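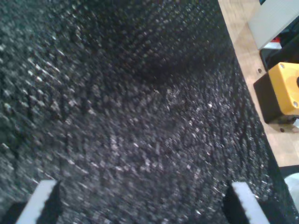 4. The conductors' petition

The petition is the richest single source we have for the Flinis tramway dispute, and it has hardly been touched by historians. Earlier accounts of women's work on the trams tend to stop at the armistice. The men come home, the women hand back their ticket punches, and the chapter ends. In Lutine the women kept arguing well into the following year, and they did it on paper, street by street, in a way that can still be followed today.

The facts of the dispute are short. When Flinis hired women as conductors during the war, it did so under a letter of agreement with the men's union, which said the posts would last "until the return of normal working." The letter did not say who would decide when working was normal, or how. The company decided in the spring after the armistice, with a notice pinned up at the Escobar depot. The conductors answered with a meeting in the Lelto chapel hall, and the meeting produced the petition.

It carries 412 signatures. That is a wonderful number for a town this size, and I remember adding up the sheets with real excitement, because the only newspaper report speaks of "a handful of names." The reporter may have seen an early sheet, or may have been repeating what the company told him. Either way, the printed record badly undersold what these women had done, and later writers copied the printed record.

4.1 Who signed

I had expected a list of conductors and their families. The conductors are there, but they are a small part of it. Most of the signers give an address along the tram route, and a good many add an occupation: laundress, shop assistant, schoolteacher, widow (which several of them clearly thought of as an occupation). Men signed too. The Escobar sheets have whole households on them, one name under another, often with the same pen and sometimes, I suspect, in the same hand.

What the signers asked for was modest. They did not ask for new posts, or for men to be turned away. They asked that women already at work be allowed to stay as long as their service was good, and that married and single women be treated alike. This second request is the surprising one! The marriage question does not appear anywhere in the company's notice, so somebody at the chapel meeting must have seen it coming. Within the year Flinis was indeed asking its women clerks to resign when they married.

The petition also changes how we should think about the vote in Lutine. It is tempting to read everything women did in these years as leading up to the franchise or flowing from it. Many of the younger conductors were too young to vote under the new law, and signing a petition was one of the few formal political acts open to them. They went at it with great energy. For these women the wage came first, and the language of rights was a tool they picked up on the way.

4.2 How the sheets moved
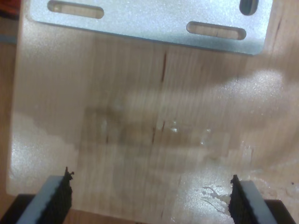

The two surviving notebooks kept by the organizers make it possible to trace the route of a sheet from one kitchen to the next. They cover four months and record who had which sheet, when it was due back, and whether it had come. Entries are brief. "Lelto sheet still out." "Escobar full, wants another." I have drawn up the usual path in Figure 1, leaving out the sheets that went astray.

Figure 1. Usual path of a petition sheet in Lutine, from the notebooks.
Chapel hall > street collector > households > Escobar depot gate > chapel hall

The depot gate matters more than it might seem. Collectors stood there at the change of shift, so a sheet that had gone through a residential street would pick up a last cluster of names from workers, including men from the repair shop. This helps explain why the sheets look so mixed toward the bottom, and it is fair evidence that the men's union was less united against the women than its minutes suggest. The minutes record a firm vote. The petition records members of that same union signing the other way.

There are limits to all this. We can't tell who refused, and the notebooks say nothing of how people were asked. A collector who was also your landlady might be hard to turn down. Some names can't be read at all, and I have counted them as signatures without trying to guess the writer's sex or trade. The company's reply is missing too, if it ever sent one. Still, I know of few sources that bring us so close to ordinary people making up their minds, and I hope someone will go looking for similar sheets in other tramway towns. Section 5 turns to the depot wage books.

Last updated: May 13, 2020

Comments

My grandmother's aunt was on the Lutine trams and always said she was "let go politely." I never knew there was a petition. Is there a list of the names anywhere?

Great read. I'd be careful with the repair shop men, though. Couldn't they have signed after leaving the union? The dates would help.

Seconding the question about a list, please! We have family from the Lelto end.

Related items
The Lelto chapel hall and its meetings
Reading company notices as a source
Marriage bars in office work after the war
Wage books from the Escobar depot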